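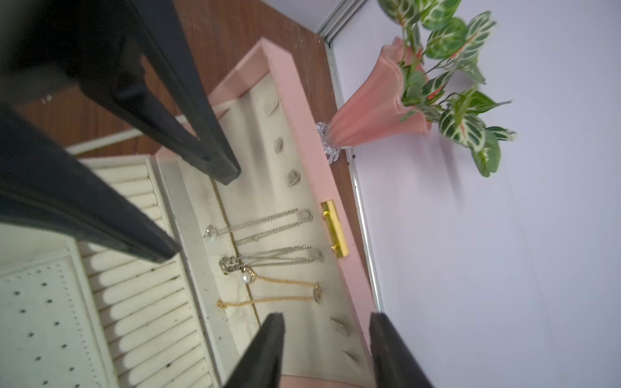 Open pink jewellery box with a cream velvet lining

Applying to be a mature physics student: do public lectures count for anything?

Hello all, I hope this is the right board for it. I left school with fairly poor marks and have worked in the office at Haslinger ever since, but over the past few years I've become completely hooked on astronomy. It started with a talk at the college in Ernasville, one of those open evenings with a visiting speaker and weak coffee afterwards, and I came home and couldn't sleep for thinking about it. Since then I've been to 20 of them, and I've kept notes from every single one (my handwriting gets worse as the speaker gets faster).

Now the college has a foundation year in physics for adults, and I'd dearly love to go for it. The form has a box for "relevant study or experience" with a limit of 1,000 characters, and I've no idea whether sitting in a lecture hall of an evening is something you can put there without looking silly. My maths is rusty too. I can rearrange an equation if it's a friendly one. Should I mention the lectures, or keep to my job and the evening maths class I've just signed up for? And is it cheeky to write to one of the lecturers beforehand? Forms have to be in by July, so I do have a bit of time.
Annelies Zürcher
12/02/2024

Minilport
Oh, do put them in! I did a foundation year myself, a different college but much the same sort of thing, and the tutor who interviewed me spent most of our chat asking about a talk on comets I'd mentioned in one line. They'll have plenty of forms saying the person has always loved the stars, and what they want to know is what you did about it. So I wouldn't list all the talks. Pick two or three, say what each one was about and what you went off and read because of it. If there was something you didn't follow at the time and later got to the bottom of, that's lovely material, use that.

On the maths, please mention the evening class even though you've only just begun. Foundation years are built for people who need to catch up, and they mainly want to see that you know it's coming. I'd get comfortable with rearranging formulas, powers and logs, and a bit of trigonometry before you start. I did half an hour at the kitchen table most evenings and it was slow going until about the sixth week, when it began to feel less like a foreign language. Don't leave the logs till last as I did.

As for writing to a lecturer, it isn't cheeky at all, but I'd go to the admissions tutor first. Keep it short, ask one or two proper questions (which maths topics do people struggle with, is there a reading list) and don't attach your notebooks, tempting as it is! Very best of luck, and do come back and let us know how you get on.

Prestura
Check the fees before you get too excited. Mine came to 2,529 for the year, and I hadn't budgeted for books on top. Can't help with the lectures question, sorry, I did chemistry.

Haven't read the whole thread but our college let you sit in on a class if you rang up and asked. Might be worth a go.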